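Hevemville Workshop Refit: progress report to the Clirkden Fund
13/08/2022

Where we have got to

We are very pleased with how the summer has gone. When we last wrote, the back half of the workshop was still full of old shelving and the extraction only reached two of the benches. The shelving has gone, the floor has been scrubbed and sealed, and the first of the metal-faced work areas is in daily use. People have started coming in early to get a place at it — a lovely problem to have!

Your grant of 100 days of fitting time has been the making of this. We have used 50 of them so far, and the work that was meant to be finished by now is finished, apart from the door to the store, which sticks and will have to come off again.

Metal surfaces and ducting

The old boards soaked up everything that was spilled on them, so going over to plain metal was at the top of our list. We tried a shiny finish first and everybody complained of glare. The smooth, light grey plate we chose in the end has only a slight brushed look to it, wipes clean with a damp cloth and is much kinder on the eyes. We like it very much.

The flexible ducting has been a success too. We picked the wide ribbed hose from Majali because it bends round corners without needing extra joints, and one person can move it. It took us 3 tries to find brackets that held it without pinching the folds, and we have kept the drawings for the second half of the job. 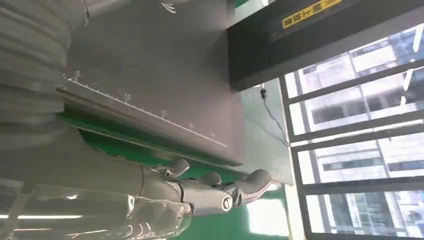

Lighting

Trutora finished the rewiring a week ahead of plan and left everything tidy behind them. The overhead tubes now come on in separate rows, so we can light one end of the workshop and leave the other dark. The row by the sink still flickers when it is first switched on, and they are coming back to look at it.

What is still to do

There are 4 work areas left to face in metal. The plate for the next one is cut and waiting, and we would like to do them one after another so that the workshop can stay open. The ducting will follow along the same wall. After that come the store door, the coat hooks and a proper place for the brooms, which live behind the door for now.

Money

We are inside the budget. The brackets cost more than we had allowed, but the floor cost less, and we ask for no change to the grant. Our next report will reach you in December, and you would be very welcome to come and see the place before then — the kettle has its own shelf now.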